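Setting up the bench before the bag job

November 14, 2020

I promised back in April that I would write up how I look after the hand-held grippers, and then the summer went by, and then half the fall, and I kept finding other things to do (mostly more gripper work, so at least it was the same kind of putting off). A reader from Skurkham wrote to ask whether I had forgotten. I hadn't! I just wanted to have a few good long weeks with the new jaws first.

So, the bench. We call it the Halonen table, after the supplier, and it has lived in three different corners of the Trornwood building since I started. I wipe the top down before anything else, then I check that it hasn't shifted. A table that has crept a finger's width will spoil a whole afternoon, and you won't notice until you are trying to line things up later and nothing agrees.

After that come the grippers themselves. I keep a paper log for the pair – yes, paper, with a pencil on a string – and it says 673 cycles on the left one since its last cleaning and 782 on the right. The right always gets ahead because I'm right-handed and I fuss with it. I open and close each one slowly by hand, feeling for any grit, and then I look into the bushings with a little flashlight. If one feels dry it gets a tiny drop of oil on the end of a toothpick, and I wipe off whatever is left. Plastic film picks up oil like you wouldn't believe, and an oily bag is a miserable thing to hold.

Then I try them on something floppy. I like a plastic bag for this much better than the foam blocks in the Prenico setup notes, which are very well behaved and tell you next to nothing.
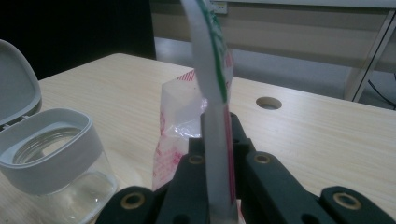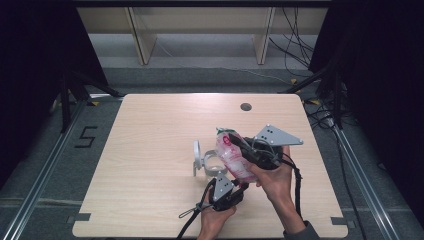
Thin film is fussy stuff. What I'm after is an even pinch, with both sides of the jaw meeting at the same moment. If one side gets there early the film slides over and bunches up, and you can feel a faint tick through the handle. When I get that tick I go back to the jaw screws, loosen them a quarter turn, close the jaws on a strip of card and tighten everything up again. It sounds like a lot, but it's quicker than making tea.

Cables I leave for last, and I check them with my fingers more than my eyes, running along from the handle and bending gently as I go. I replaced one at cycle 517 this year that looked perfect and was half broken inside.

Next time I'd like to write about the jaw pads, and which glue I've given up on.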